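3.2 무늬가 있는 봉제 소품의 형태 안정성

본 절에서는 실내용 소형 쿠션류를 대상으로, 표면 무늬의 배열이 정돈 상태의 판정에 미치는 영향을 검토한다. 선행 조사에서 Anghel과 Saraç은 가정 내 침구 및 소품의 정리 기준이 응답자마다 크게 다르다는 점을 보고하였으며, 특히 충전재가 든 봉제품은 접힘선이 분명하지 않아 평평한 직물에 적용되는 기준을 그대로 옮기기 어렵다고 지적하였다. 본 연구는 이 지적을 출발점으로 삼는다.

조사 대상은 Kasska와 Verbruggen 두 공급처에서 확보한 쿠션 37점이다. 대상품은 겉감의 종류, 충전 정도, 무늬의 유무에 따라 분류하였고, 무늬가 있는 품목은 다시 방향성이 있는 것과 없는 것으로 나누었다. 줄무늬나 문자와 같이 위아래가 정해진 무늬는 전자에, 꽃이나 별 모양이 반복되는 무늬는 후자에 속한다. 판정에는 훈련을 받은 평가자 10명이 참여하였으며, 각 평가자는 동일한 품목을 서로 다른 놓임새에서 관찰하고 정돈 여부를 5단계 척도로 기록하였다. 수집된 판정은 모두 2643건이며, 이 가운데 기재가 누락된 102건은 분석에서 제외하였다.

분석 결과, 단색 품목에서는 외곽선의 기울기가 판정을 좌우하였다. 평가자들은 모서리가 받침면의 변과 나란하지 않은 경우 이를 정돈되지 않은 상태로 보았고, 표면의 주름에는 상대적으로 관대하였다. 반면 무늬가 있는 품목에서는 무늬의 일부가 접혀 가려졌는지가 우선적인 단서로 작용하였다. 그림 4의 검정색 플러시 쿠션이 이에 해당한다. 이 쿠션에는 황갈색의 모노그램풍 무늬가 있으며, 네 잎 꽃과 별 모양은 뚜렷이 드러나 있다. 그러나 전체가 약간 기울어진 채 구겨져 있어 외곽선만으로는 본래의 형태를 가늠하기 어렵다.
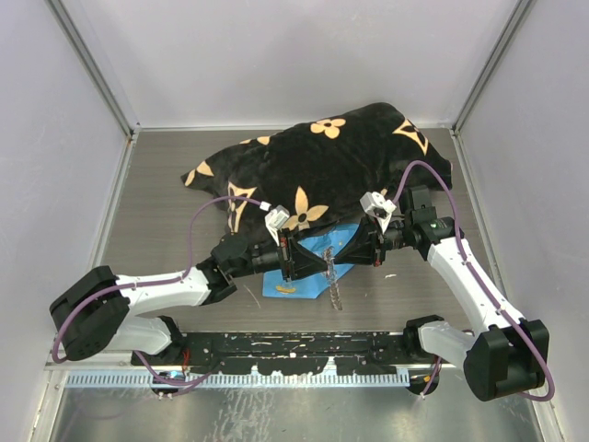 그림 4. 무늬가 있는 플러시 쿠션의 놓임새

무늬의 방향성에 따른 차이도 확인되었다. 방향성이 있는 무늬의 경우 평가자들은 상하가 뒤집힌 상태를 일관되게 감점하였으나, 방향성이 없는 무늬에서는 회전에 대한 감점 폭이 평가자에 따라 달랐다. 사후 면담에서 일부 평가자는 무늬의 간격이 고르게 보이는지를 먼저 살폈다고 답하였고, 다른 평가자는 모서리의 위치를 먼저 확인하였다고 답하였다. 두 집단의 판정은 충전 정도가 낮은 품목에서 가장 크게 갈렸다.

털이 있는 겉감은 별도의 고려가 필요하다. 플러시 소재는 결의 방향에 따라 명도가 달라지므로, 평가자가 결의 흐트러짐을 주름으로 오인할 가능성이 있다. 이에 본 연구에서는 판정 전에 겉감의 결을 한 방향으로 쓸어 정리하는 절차를 예비 조건으로 두고, 이를 적용한 경우와 적용하지 않은 경우를 구분하여 기록하였다. 조건별 판정의 분포는 3.3절에서 다룬다.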